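Nukberg Travel Guides
Vahidi walking guide handset: user manual
Section 4. Setting up the handset for the Rivska route
Revised 30/09/2018

This section covers the loan handset given out at the Nidanville visitor office. It applies to the Rivska old town route and its market branch. For coach tours, see section 6.

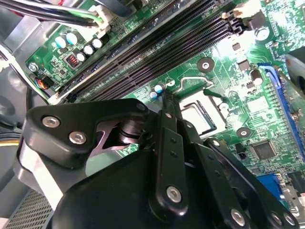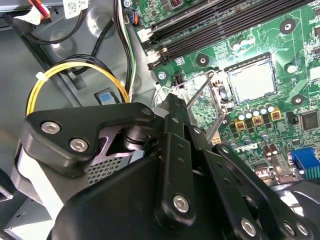 Figures 4 and 5. Green motherboard, with black gripper.

4.1 Before leaving the office

Check that the pouch contains the handset, one earpiece, a neck cord and the folding route map. The map number is printed on the inside fold and should be 1540. Maps with any other number belong to a different route and their stop codes will not match the recordings.

The route has 191 recorded stops. Of these, 138 are available in English. The remainder play in the local language only and are marked on the map with a hollow circle.

4.2 Switching on and choosing a language

1. Hold the side key until the screen lights.
2. Wait for the language list. The handset does not accept key presses while the start bar is moving.
3. Use the up and down keys to reach the language you want, then press the centre key.
4. Enter the map number and press the centre key again.
5. Choose "Full route" or "Market branch only".
6. Clip the earpiece in place and play the test recording.
7. Set the volume during the test recording. The level is kept until the handset is switched off.

Note: If the wrong language has been chosen, hold the centre key and the down key together to return to the list. Stops already visited are not lost.

4.3 Playing a stop

1. Find the number on the wall plate. Plates are fixed to the left of the main doorway, except in the covered market, where they hang from the roof beams.
2. Key in the number. Leading zeros are not needed.
3. Press the centre key to play and once more to pause.
4. Press the up key during play to hear the longer version, where there is one.

Stops can be played in any order. The suggested order begins at the north gate, passes the bath house and the dyers' lane, and ends at the river steps. The full walk is 9 kilometres, with two long flights of stairs between the dyers' lane and the upper square. A level way round is shown on the map as a dotted line.

Caution: Several stops in the dyers' lane are beside a cart road. Pause the recording before crossing.

4.4 Market branch

The market branch describes the workshops and the goods sold in them: block-printed cloth, copper trays, glazed tiles, felt and dried fruit. Recordings for this branch do not give prices. Prices are set by the stallholder and vary with the season.

1. At the market entrance, press the down key twice. The screen shows "Branch".
2. Key in the stall row letter, using the number keys as on a telephone.
3. Select a craft from the list.
4. To save a stall for later, hold the centre key until a tone is heard. The stall is added to the end of the visited list.

Note: Glazed tiles are heavy and most stallholders will pack them for collection at the end of the day. Ask for a written slip showing the row and stall.

Note: In May the copper workshops close after midday. The recordings can still be played from the lane.

Caution: Fresh fruit and untreated wood may be stopped at some borders. Check the rules of the country you are travelling to before buying.

4.5 Power

A full charge lasts for the full route with the screen set to dim. To set the screen to dim, press the side key once. The handset may be charged at the tea house by the upper square, where the socket is behind the counter. Do not use the charging lead while the handset is in its rain cover.

4.6 Common faults

"No such stop": the number has been keyed in wrongly, or the map number entered at step 4 of 4.2 was not the one printed on the map. Switch off and repeat 4.2.

Sound in the local language at an English stop: the handset has gone back to its first setting. Choose the language again.

Screen lit but keys not working: the key lock is on. Hold the side key and the up key together.

No sound: push the earpiece plug fully in. If there is still no sound, exchange the earpiece at the visitor office or at the river steps kiosk.

4.7 Returning the handset

1. Copy down any saved stalls you wish to keep. The list is cleared on return.
2. Switch off with the side key.
3. Put the handset, earpiece and cord back in the pouch. The map may be kept.
4. Hand the pouch in at the visitor office or the river steps kiosk. The kiosk closes one hour before the office.

Continue to section 5, Group use.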